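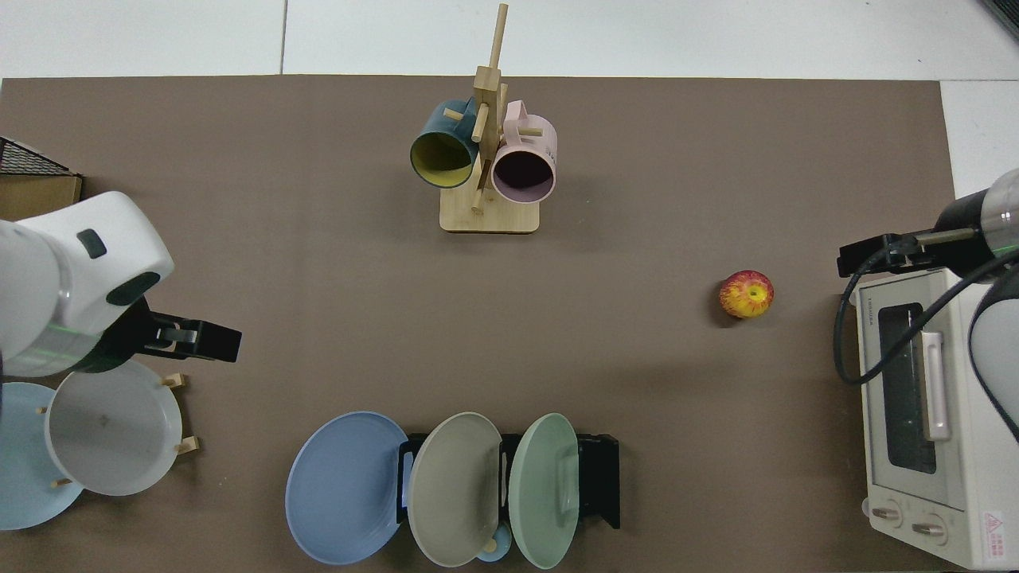
Household Advice Service
Text: Birsen Dursun, with Müzeyyen Kılıçarslan
Arnwood Tenants' Handbook, Kitchen Pages

Drying and storing crockery in a small kitchen

Many of the kitchens in the Arnwood buildings have a single worktop, one sink and no dishwasher. Residents frequently ask the service how best to dry and store plates, cups and pans where space is short. The following advice replaces the earlier leaflet and applies to all flats, including those on the upper floors where ventilation is weaker.

Before washing

Scrape plates into the food waste caddy and wipe away grease with a piece of used kitchen paper. Fat poured down the sink remains the most frequent cause of blocked pipes reported to the service. Pans with burnt food should be filled with warm water and a spoonful of bicarbonate of soda and left until the rest of the washing up is finished.

Wash glasses first, then cutlery, then plates, then pans. Change the water when it turns cloudy. Rinse everything under the cold tap, as detergent left on a cup will dull its surface and may be tasted in tea.

Racks and stands

Plates dry best upright, with a gap between each one. A wooden rack with pegs is suitable and takes up little room, but it should not be left standing in water. Place it on a mat or a folded cloth and lift it once a day so that the surface beneath can dry. Large plates go at one end and side plates at the other; mixing the sizes tends to make the rack tip when it is half empty.

Mugs may be hung on a mug tree once most of the water has run off. Load the pegs on opposite sides in turn. A tree with a narrow base should carry the heavier mugs on its lower pegs.

Wire baskets are useful for items which are already dry, such as napkins, lids and packets. Residents are asked not to use them for wet cutlery, as rust marks on the worktop are difficult to remove and may be charged for at the end of a tenancy.

Care of wooden items

Racks, boards and spoons should be washed quickly by hand and stood on edge to dry, away from radiators. Twice a year, rub them with food-safe mineral oil, leave overnight and wipe off the excess in the morning. Olive oil and sunflower oil are not recommended; both turn sticky and develop a smell.

Dark spots on a peg or at the foot of a rack are usually mould. Scrub with a stiff brush and a solution of white vinegar and water in equal parts, rinse, and dry in moving air for a full day. If the spots return, sand the area lightly and oil it again. A rack that has gone soft at the joints should be replaced.

Cloths and mats

Tea towels should be changed daily and washed at 60 degrees. Do not use the same cloth for hands and dishes. Mats on the worktop should be wiped after each meal and lifted weekly – crumbs underneath attract ants, particularly from June onwards.

Cupboards

Store plates in stacks of one size, with the pieces used every day at the front. Shelves in the older Arnwood units rest on plastic clips, and a heavy stack in the middle will bend them. Yavuz Avcı of the repairs office will supply metal clips without charge. Cupboard doors may be left open for an hour after washing up if the kitchen has no window.

Further help

The advice desk is open on Tuesday from 2 until 4 in the ground-floor office. Residents who would like a printed copy of this page, or a copy in Turkish, should ask for Kitchen Sheet 23. Loose tiles, leaking taps and faulty extractor fans should be reported to the repairs office directly and not to the advice desk.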